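Working Alongside the Arm: A Year of Change at Rerkham's Assembly Hall

When Rerkham introduced robotic arms to its electrical fittings line, the company set itself a limit.

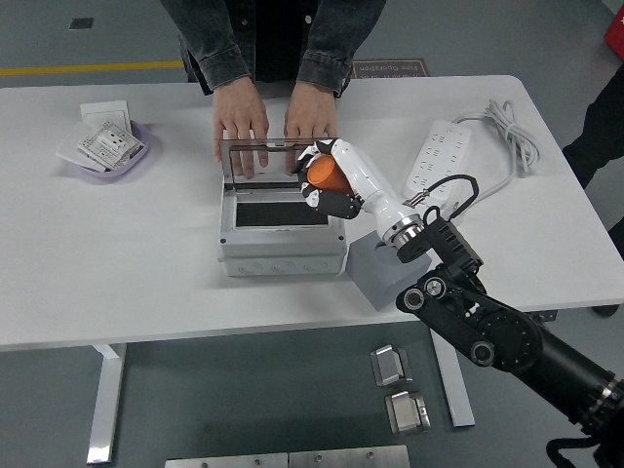
No workstation would run without a person assigned to it, and no employee would be moved to a new post without paid training. Both commitments were written into an agreement signed with staff representatives before the first arm was bolted down. A year later, they remain in force.

The hall at Baneck employs 50 people in the assembly and inspection of enclosures, wall sockets and power strips. Much of the work is fine handling: opening a hinged lid, seating a part, closing the lid again without marking the plastic. For many years it was done entirely by hand, and the strain on wrists and shoulders was the most common complaint raised with the health office.

"We did not begin with the question of how many arms we could install," said Armelle Maillard, director of operations. "We began with the list of tasks our employees told us they wished to give up."

That list was compiled by Mutua Kinyua, who has worked at Baneck for 20 years and now leads training. Repeated reaching and holding stood at the top. Final inspection, which many had been expected to name, did not appear at all. Assemblers regarded it as the part of the job that called on their judgment, and they asked to keep it.

The arms are taught on the same kind of table at which the products are assembled. An employee handles the item while the arm practices gripping and placing, and the two are adjusted to each other's pace. Beatrice Waweru, an assembler who completed the course in April, described the early weeks as slow.

"I had to learn where it would be before it got there," she said. "My hands knew the work, but they did not know how to share a table."

Job titles have changed along with the tasks. Assemblers who complete the course are graded as cell operators and receive a higher rate of pay. They may stop an arm at any time and are not required to justify the decision to a supervisor.

Some questions remain open. Wafula Makori, who represents staff on the evening shift, has asked that performance records from the arms never be used to assess the people working beside them. Management has agreed in principle, and the wording is under discussion. A second training group will begin once it has been settled.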